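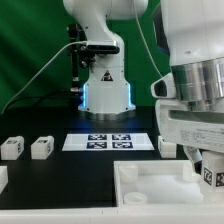 黒い台と、奥に掛かった緑の布。

読みもの > 短編 > ひだを残す

ひだを残す

11月 文・Ilex編集室

一

駅前でバスを降り、川沿いを歩いてUsgateの建物に着くのは、たいてい午後一時を少し過ぎたころだった。裏口で靴を履き替え、流しで手を洗ってから部屋に入る。私の仕事は、部屋を始められる状態にすることと、終わったあとを片付けることだ。週に三回、夕方まで。前の職場を辞めてから半年たって見つけた仕事で、面接では腰が丈夫かどうかだけを聞かれた。

最初にするのは布だった。部屋の奥に緑の布が掛かっている。天井に近いところの棒から台の高さまで下りていて、幅もかなりある。舞台の幕ほど厚くはなく、家のカーテンよりは重い。前日のまま掛かっていることもあるし、外して畳まれていることもある。外してあれば、脚立に上がって端から順に留めていく。

引き継ぎのノートには、前任者の字でこう書いてあった。

「布のひだはできるだけ伸ばすこと。左側が特に残る」

その下に、別の日に書き足したらしい薄い鉛筆の字で「無理なら無理でよい」とあった。どちらを信じればいいのか分からなかったので、私は上の行に従った。最初の週は手のひらで伸ばした。次の週は霧吹きを使った。霧吹きをすると濡れたところだけ色が濃くなり、乾くまで誰も部屋を使えなかった。主任は怒らなかったが、時計を二度見た。

母に話すと、霧吹きは駄目だと言われた。

母はその秋、Oburaの施設に移ったばかりだった。坂の上の三階建てで、母の部屋は西向きだった。窓から貯水池の端が見える。母は若いころ、公民館の芝居の幕を縫っていたことがある。芝居に出たことは一度もない。出る人は毎年替わったが、幕を縫う人は母のほかにいなかったので、同じ人が十何年も縫うことになった。

「色は何色なの」

「緑」

「緑は難しいよ。影が出るから」

「霧吹きが駄目なら、どうするの」

「蒸気。下から上に当てる。上から下だと、伸ばしたそばから重みで戻る」

下から上というのが本当に正しいのかは、今でも分からない。母はときどき、自分がやったことと、やればよかったと思っていることを混ぜて話す。それでも私は帰りに大通りの電器屋に寄り、手で持つ形の蒸気の出るアイロンを買った。3,459円だった。領収書をもらって主任に出すつもりだったが、言われて買ったものではないので、結局出さなかった。領収書は長いあいだ財布に入っていて、字が消えかかったころに捨てた。

アイロンは水を入れてから使えるまでに少し待つ。待つあいだ、私は台を拭いた。台は黒くて、埃がよく目立つ。拭いた跡も目立つ。乾いた布でもう一度拭くと、跡は薄くなった。

蒸気を当てると、細かい皺はよく取れた。母の言ったとおりに下から当てた。左側の深いひだは、当てているときは消えたように見えて、水を足しに行って戻ってくるともう出ていた。斜めに入る、暗い筋のようなひだだった。

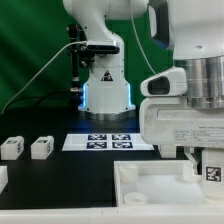
二

布が済むと、次は台の上のものだった。

白いブロックがある。四角い、持つと手のひらに収まるくらいのもので、小さな白黒の模様が付いている。使わないときは浅い箱に入れてあり、模様のある面をこすらないように、あいだに紙を挟む決まりだった。紙は何でもよかったらしく、前任者は事務室の古い予定表を切って使っていた。知らない人の歯医者の予約や、過ぎてしまった避難訓練の時刻が、ブロックとブロックのあいだに挟まっていた。

私はその紙を新しいのに替えた。替えてから、古いほうを捨てられずに封筒に入れて棚に置いた。片付けの仕事をしているのに、こういうことをする。

その癖は母の家でも出た。

母の家は、私が空けることになっていた。兄は遠くにいて、電話では何でも捨てていいと言う。私もそのつもりで、休みのたびに通った。台所はすぐに終わった。鍋も皿も、欲しいという人に渡すか、まとめて出した。困ったのは押し入れで、上の段が全部布だった。

芝居の幕の余り、座布団を解いたもの、何かの裏地。巻いてあるもの、畳んであるもの、紐で縛ってあるもの。菓子の缶もあった。Jenaという、もうなくなった菓子屋の缶で、子どものころ家に一つはあった四角い缶だ。開けると、中身は糸巻きと、端切れに刺した針と、小さく切った型紙だった。型紙には母の字で「前」「うしろ」「まちがい」と書いてあった。「まちがい」と書いた型紙が二枚あり、私にはどこが間違いなのか分からなかった。

缶は残した。布は袋に詰めた。袋は玄関に並べ、次の休みに出すことにした。次の休みには雨が降って、その次の休みには私が風邪をひいた。

施設に行くと、母は布のことを聞かなかった。Usgateの布のことばかり聞いた。

「ひだはどうなった」

「左だけ残る」

「畳み方が悪いんだよ。誰が畳むの」

「私のときもあるし、ほかの人のときもある」

「巻きなさい。畳まないで、棒に巻くの」

私は主任に言って、布を巻く棒をもらえないか頼んだ。主任は少し考えてから、紙の管ならあると言った。倉庫から出てきた管は布の幅に足りなかった。端が余って、そこだけ垂れて、翌日には新しい皺になっていた。左のひだはそのままで、皺だけが増えた。

ノートに何と書くか迷って、「管に巻いてみた。長さが足りない」と書いた。
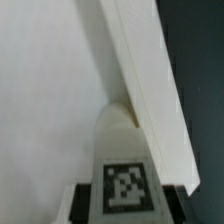
白くて細長いもの。右下へ向かって下りてくる。

三

十月の終わりに、ブロックが見当たらなくなった日があった。

片付けの時間に、箱に戻していくと場所が余った。私は台の下を見て、布の裏を見て、棚の後ろを見た。床に膝をついて、台の脚のあたりを手で探った。埃が丸くなったものと、輪ゴムと、鉛筆の先が出てきた。主任が残って一緒に探してくれた。主任は懐中電灯を持ってきて、私が見たところをもう一度、順番に照らした。

「ここは見ましたか」

「見ました」

「見ましたよね」

そう言いながら照らす。私も黙って一緒に覗いた。一人で見たときと同じものが同じところにあった。

六時を過ぎて、主任は明日でいいと言った。私は箱の余ったところに紙だけを入れて蓋をした。帰りのバスで、ポケットや鞄の中も見た。入っているはずはないのだが、入っていたら困ると思って見た。入っていなかった。

翌日は出番ではなかったので、母の家に行った。玄関の袋はまだ並んでいた。収集車の来る時間は過ぎていて、私は袋をどけるために一つずつ廊下の奥へ運んだ。一番重い袋を持ち上げたとき、底が破れて布が出た。

緑だった。

広げてみると、幕の余りにしては大きかった。座敷の端から端まで広げても、まだ畳んだところが残っていた。Usgateの布より黄色がかっていて、古いせいか、折り目のところだけ色が抜けている。折り目はもうひだというより線になっていて、手でこすっても動かなかった。端は片側だけ縫ってあり、反対側はまち針が打ってあるだけだった。まち針は錆びて、抜くと茶色い点が残った。

途中でやめたものだった。

私は座敷に座って、しばらくその布を見ていた。それから持ってきた蒸気のアイロンを思い出したが、あれはUsgateの棚に置いてある。母のアイロンは先月人にやってしまった。仕方がないので布を元の折り目どおりに畳んだ。線が入っているので、畳むのは簡単だった。

施設に寄って話すと、母は少し首をかしげた。

「緑なんて縫ったかね」

「片側だけ縫ってあったよ。まち針がそのままで」

「ああ」と母は言った。「それは、公民館が閉まった年のだ」

「閉まったの」

「建て替えるって言って閉まって、建たなかった。あんた、もういなかったから」

私が家を出ていた年のことらしかった。母は幕の注文を断る電話がいつ来たか、そのとき何を煮ていたかまで覚えていた。大根だった。電話のあいだに少し焦がしたのを、父は何も言わずに食べたという。

「あの布、どうしようか」

「どうもしないよ。捨てなさい」

母はそう言ってから、窓のほうを向いた。貯水池の水が減っていて、岸の土が見えていた。

「色、抜けてたでしょう」

「折ったところだけ」

「しまいっぱなしにすると抜けるんだよ。掛けておけば、全体に抜けるから目立たない」

食事の時間を知らせる放送があって、私は帰ることにした。母は廊下まで見送りに来たが、エレベーターの前で同じ階の人に話しかけられ、そちらと話し始めた。扉が閉まるとき、大根の話をしているのが聞こえた。

ブロックは、次に出勤したときには箱に入っていた。誰かが見つけて戻したのだ。どこにあったのかを主任に聞くと、主任も知らなかった。前の日に来ていた人に聞いてみると言ったが、その人も、その前の日の人に聞いてくれと言ったそうだ。私は余っていた紙を挟み直した。

ノートには「ブロックあり」と書いた。前のページに「ブロックなし」と書いてあるので、それで通じると思った。
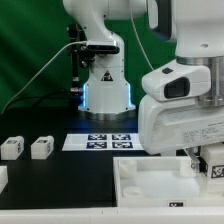
Ilex 218号 4頁

十一月に入ると部屋は冷えた。布の裏の壁から冷気が来るので、布に触ると表より裏のほうが冷たい。蒸気を当てると、いつもより白く見えた。

台には紙を一枚敷くことがある。白い紙で、濃い青の四角い模様が4つ、二つずつ二段に並んでいる。角が浮くと困るというので、私は朝から重しをして平らにする方法を考えた。考えたと言っても、事務室の電話帳の下に入れておくだけだ。前の晩に入れておけば、たいていは次の日に平らになっている。忘れた日は、台の角に当てて反対に反らせる。こちらはノートに書いていない。

白いブロックの置き場所は、そのつど言われる。黒い台に白いものを置くと、少し曲がっただけでもよく分かる。私は自分で置くときは端をそろえたくなるのだが、そろえなくていいと言われることもあった。

「そこは、適当でいいです」

「適当というと」

「置いた感じで」

私は一度置いて、手を離した。いいですか、と聞くと、いいです、と返ってきた。少し斜めになっているのが気になったが、そのままにした。

左のひだのことは、その日に初めて主任に聞いた。働き始めてから一度も聞いていなかった。

「あのひだ、取れなくても困りませんか」

主任は布を見た。見てから、私を見た。

「困ったことはないと思いますよ」

「ノートに、伸ばすようにとあったので」

「ああ、あれは前の人が、気になるからって自分で書いたんです」

主任は悪いことを言ったと思ったのか、皺がないほうがもちろん見た目はいいですけどね、と付け足した。私は、そうですか、と言って、アイロンの水を捨てに行った。流しに捨てた水はまだ温かかった。

前の人がどんな人だったのか、私は知らない。字は右上がりで、数字の七に横棒を入れる。紙を切るときは定規を使わず、端がいつも少し波打っている。左側のひだが気になって、それをノートに書き、あとから鉛筆で「無理なら無理でよい」と書いた。書いたときに誰に向けていたのか、たぶん次に来る人なのだろうが、自分に書いたようにも読める。

私は鉛筆の行の下に「了解」と書いた。書いてから、返事をする相手がいないことに気付いたが、消すほどのことでもなかった。

四

母の家の鍵を返す日が近づいて、私は最後の袋を出した。座布団の裏地も、紐で縛った布も出した。Jenaの缶は自分の部屋に持って帰り、本棚の上に置いた。

緑の布は、縫ってあるほうの端に紐を通してみた。紐は難なく通った。幕として掛けるための通し道だから、通るように縫ってあるのは当たり前だ。縫い目は細かく、どこまで行っても同じ間隔だった。

母の家の座敷には、洗濯物を干すのに使っていた金具が残っていた。そこに紐の両端を掛けて、布を下ろした。長さが余って、裾が畳にたまった。折り目の線が縦と横に走り、色の抜けた升目ができた。襖も家具もなくなった部屋で、それだけが掛かっていた。

私は台所から椅子を持ってこようとして、椅子はもうないのだと思い、畳に座った。外を小学生が通る声がした。時計も外してしまったので時間は分からなかったが、小学生が帰るころだから、三時か、そのあたりだったと思う。

しばらくして布を外した。今度は畳まずに、押し入れから外した中棒に巻いた。中棒は布の幅より長く、両端が余った。紐で三か所縛ると、抱えて運べるものになった。

バスには持ち込めたが、立てて持っていなければならなかった。隣に立っていた人が、それは何ですかと聞いた。

「幕です」と私は言った。

「お芝居ですか」

「いえ、今は」

その人はうなずいて、次の停留所で降りた。

施設では、受付の人が長いものを持ち込む決まりについて調べてくれた。決まりはなかった。母は昼寝から起きたばかりで、棒に巻いたものを見て、しばらく何も言わなかった。

「捨てなさいって言ったのに」

「うん」

「どこに置くの、こんな長いもの」

「窓に掛けようと思って。西日が入るでしょう」

母は立ち上がって、布の端をめくった。縫い目を指で押さえ、少し引いた。それから反対側の、まち針の跡が残っているほうを見た。

「こっちが縫ってない」

「うん」

「針、ある?」

缶は家に置いてきていた。私がそう言うと、母は次に来るときに持ってきなさいと言った。糸は緑のがあるはずで、なければ黒でいい、黒のほうが緑より目立たないことがある、と言った。

それから窓まで行って、カーテンの棒の高さを手で示した。私は布をほどいて端を持ち、母はもう一方の端を持った。掛けてみると、折り目の線が窓の光でよけいにはっきりした。

「アイロンかけようか。蒸気のがあるよ」

「いい」と母は言った。「この線は取れない」

私は裾を持ち上げて、床に着かない長さのところで留めた。

関連する読みもの
・Oburaの坂道(短編)
・菓子缶の中身 Jenaを覚えている人たち
・貯水池の見える席
・電話帳の使い道(随筆)
・Ilex 次号の募集について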